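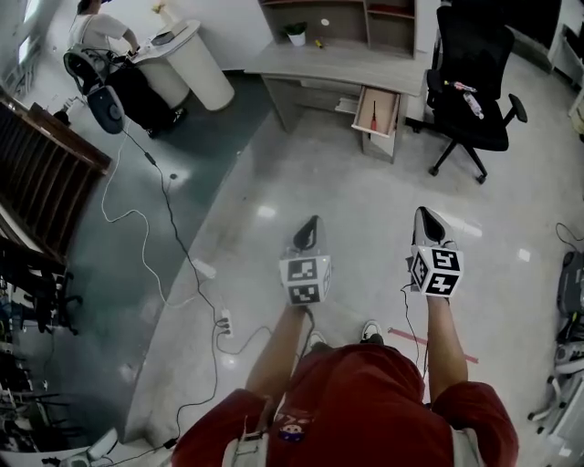 분류: 사업 소식 > 지원사업 중간보고

마을 씨앗도서관 '젤리타(Gellita)' 3분기 진행 보고
2025년 10월 3일 | 작성 Lizeth Tamayo

재단 담당자님께

7월에 드린 보고서는 걱정이 절반이었는데 이번에는 좋은 소식부터 적을 수 있어 정말 기쁩니다! 9월 말 기준으로 보관 중인 씨앗 봉투가 1302개가 되었습니다. 올해 목표가 1000개였으니 한 분기를 남기고 넘긴 셈입니다. 특히 토종 콩류가 많이 늘었고, 그동안 한 봉투도 없던 조선오이와 쥐이빨옥수수도 들어왔습니다.

대출은 봄만큼 활발하지는 않았습니다. 8월 더위에 가을 파종이 늦어지면서 배추와 무 씨앗은 9월 둘째 주가 되어서야 나가기 시작했어요. 대신 그 뒤로는 하루가 멀다 하고 문의가 와서, 갓 씨앗은 내년 채종용만 남기고 대출을 잠시 닫아 두었습니다.

교육은 채종 교실을 세 번 열었습니다. 첫 시간은 Percy Arango 선생님이 토마토 씨앗 발효법을, 나머지 두 번은 Fredy Huanca 선생님이 콩 꼬투리 고르기와 말리기를 맡아 주셨습니다. 발효법 시간에는 냄새 때문에 창문을 다 열어 놓고도 다들 끝까지 남아 질문을 하셨고(예정보다 한 시간이나 늦게 끝났습니다), 집에서 직접 해 보고 씨앗을 가져오신 분도 계십니다. 수강생 후기는 별첨 2에 모았습니다.

보관 환경도 나아졌습니다. 지원금으로 제습기를 들여놓은 뒤 보관실 습도가 장마철에도 안정적으로 유지됐습니다. 다만 낡은 서랍장 한 칸에서 바구미가 나와 팥 봉투 일부를 폐기했고, 나머지는 냉동 처리 후 유리병으로 옮겼습니다. 서랍장 교체는 처음 예산에 없던 항목이라 Eliécer Cabrera 님과 상의해 인쇄비 잔액을 돌려 쓰고 싶습니다. 변경 신청서를 함께 보내 드리니 검토 부탁드립니다.

아쉬운 점은 발아 시험입니다. 계획한 품목의 절반밖에 하지 못했습니다. 시험을 맡은 Kevin Huaranga 님이 9월에 자리를 비운 탓도 있지만, 기록 양식이 너무 복잡했던 것도 사실이에요. 양식은 한 장으로 줄였고, 밀린 품목은 11월 안에 마치겠습니다. 오래된 상추와 파 씨앗을 먼저 하려고 합니다.

4분기에는 씨앗 나눔 장터와 대출 목록 책자가 남아 있습니다. 장터는 하브소프(Havthorpe) 회관 앞마당을 쓰기로 이야기가 됐고, 비가 오면 안쪽 강당을 빌려 주신다고 합니다. 책자 원고는 콩류까지 마쳤고 지금은 잎채소를 쓰는 중입니다. 장터 날짜가 정해지면 바로 알려 드릴게요. 시간 되시면 꼭 들러 주세요, 수수 씨앗 한 봉투 챙겨 두겠습니다!

공유 3 | 댓글 2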